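Progress report to the Flista small grants program
Project: Bakilana cable reuse
Period covered: from the start of the grant to 3rd April

1. Where we are now

The grant from Flista was given to us to collect used cables from offices and homes, sort them, test them, and give them to people who can use them again. In the period of this report we have collected and sorted 1,196 cables. Our target for the full grant is to give out 500 tested cables before the end of July, and I believe that we will reach it, although the testing has been slower than we planned.

The cables come from two main sources. The first is the collection boxes in the Brorklow shops. The second is the office building at Zoltgate, where two companies moved out during the winter and left us everything that was in their storage room. The Zoltgate delivery was very useful for us, but it was also the most difficult to work with. The cables had been put in large bags without any order, and much of our time went on separating them.

2. Sorting work

In our proposal we wrote that sorting would take one work session per delivery. This was too optimistic. A cable which is alone can be checked in a short time, but the cables do not come alone. They come in bundles, with the ends hidden inside, and if one pulls on an end the knot becomes tighter. We have now written a short working method and it is used for every bundle:

Put one bundle on the table and keep the rest in the bag.
Find the free ends first and bring them to the outside.
Loosen the middle by hand before pulling any cable out.
Take out the thick cables before the thin ones.
Coil each cable in a loose circle and close it with a fabric tie.

We tried two other ways before this. Sorting by color while the bundle was still tangled did not help, and cutting the worst knots gave us too many damaged cables. 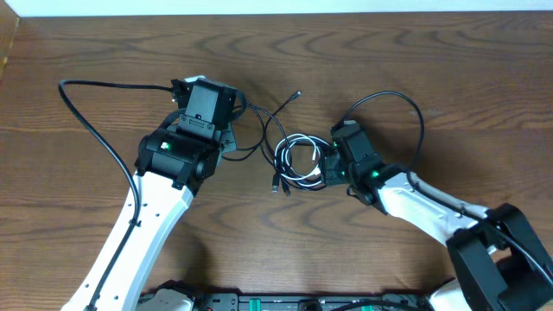 Why is untangling not left to the people who receive the cables?
The cables must be separated before we can test them, and we do not give out any cable that was not tested. A tangled bundle can also hide a broken plug or a cut in the outer cover, so the separating is a part of the safety check.

3. Testing and giving out

Each separated cable is first looked at along its full length. Cables with an open cover, bent pins or signs of burning go directly to the recycling box. The others are tested with the meter, and power cables are tested a second time by a person who did not do the first test. This second test was not in the proposal. We added it after a power cable passed the first test and then failed when it was moved a little near the plug.

So far 38 households and 16 community groups have received cables from us. The most requested types are power cables for monitors and network cables. For old printer cables there is almost no request, and we have stopped keeping them.

4. Problems and changes

The storage space at Bakilana is full. We ask Brorklow to hold the shop boxes for a longer time between pickups, and they have agreed to this until the summer. The labels are another problem: the paper ones fell off the coils during transport, so we have changed to labels that are folded around the cable.

We have spent less than planned on transport and more on fabric ties and labels. We would like to move the remaining transport money to the materials line – the total of the budget stays the same. Please let us know if a separate form is needed for this change.

5. Next period

We will finish the Zoltgate bags first and take no other large delivery before this is done. After that we will prepare small sets for the community groups, packed by type, with a printed list in each set. The next report will include the number of cables given out and the weight of the material sent to recycling.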